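Home / Products / Arms and hands / Stoltari two-arm kit

Stoltari two-arm kit with black hands

The Stoltari is a two-arm kit for teams who want to try household tasks without building the whole machine by themselves. It is made by Drestside and we sell it complete, with both arms, both hands, the head camera and the control box. You need your own table and your own patience for the first days of set-up.

We have used one unit in our demo room since June, mostly with drinks, doors and drawers. The pictures on this page are taken from the head camera, so you see the work from the same side as the operator does.

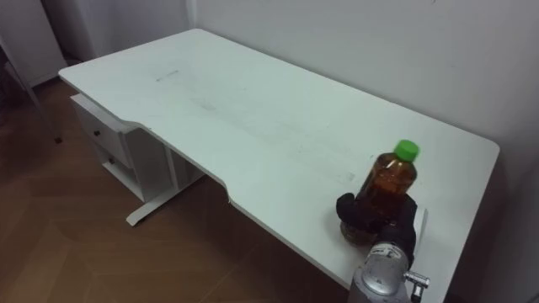

The hand closes around an object from both sides and the grip force can be set in 8 steps. For a soft plastic bottle we advise to start with step two and go up slowly. Too much force will press the bottle in, and then it does not stand well any more. Each arm can lift up to 900 grams with the hand mounted. Please count the liquid too, not only the package.

The fingers are moved by small motors inside the hand. If a finger meets something hard it stops, and the control box gives a short tone.
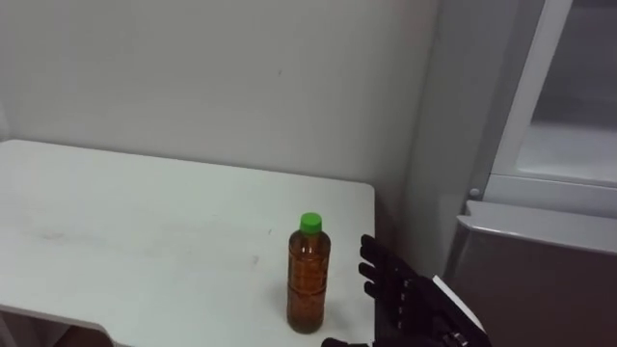 Bottle of tea-coloured drink upright on the table, hand open beside it.

Software

The kit comes with Vedia, the control program from the same maker. In Vedia you can guide the arms by hand, save the movement and play it again at a lower speed. It is not difficult to learn, but the menus are long and the search function does not find everything. The English manual has 400 pages — we recommend to print only the chapter about calibration.

Work at the fridge

Many customers ask about fridge doors. The arm reaches far enough if the robot base stands close, but you have to plan the path around the table edge. Check also the cable before each new movement, it needs free space at the elbow.

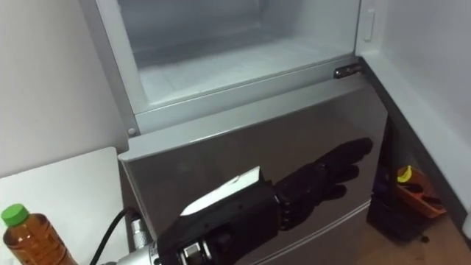 Black hand in front of the silver fridge, upper compartment open.

Delivery and support

Delivery time is around 6 weeks. The kit arrives in two boxes and one of them is heavy, so please have a second person there. Spare fingers and cables are in stock at our Donnelly warehouse and can be ordered separately. The table, the base and the training day are not included in the price.

Ask for a quote / Download data sheet / Back to Arms and hands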